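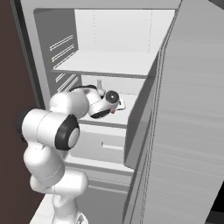 In the simulator: the arm with its gripper over the middle shelf of the refrigerator.

Visit to the Valtex open day, September 2023

I went to the open day of Valtex mainly for one reason. Our group must choose a gripper before the winter, and Valtex had promised to let visitors try several of them on the same tasks. They kept the promise, but with a condition: first everybody works in simulation, and only after this on the real arm.

The simulation room had 9 desks. I got the refrigerator task, in which the arm must go deep inside, over the shelf, and take a small object. I tried it with two grippers, the Nivument and the Jalali. The Nivument has long fingers and a slim body. It reached the object without much trouble, but when I closed it too fast the object was pushed away to the back. The Jalali holds much better, but its body is wide, and twice I touched the upper shelf with the wrist. The simulator stops the run at every contact, so you learn quickly to come in low.

The controller was a Castolon for both. I liked its slow mode very much. The menus I liked less - to change the closing force I had to go through six screens, and the value is not saved when you change the tool.

After lunch we moved to the real arm. Here the payload was limited to 300 grams, and the reach to 800 mm. The Nivument behaved almost the same as in simulation. The Jalali was a little slower to open, and the engineer said that the model of it was last corrected in May and will be updated again.

I asked also about wrist cameras. There was only one type to see, and it was not connected, so I can not compare anything.

For our work I would take the Nivument, if the fingers can be ordered with a softer pad. Valtex will send me the price list for the pads. The parking is behind the building, and the entrance from the street side is closed.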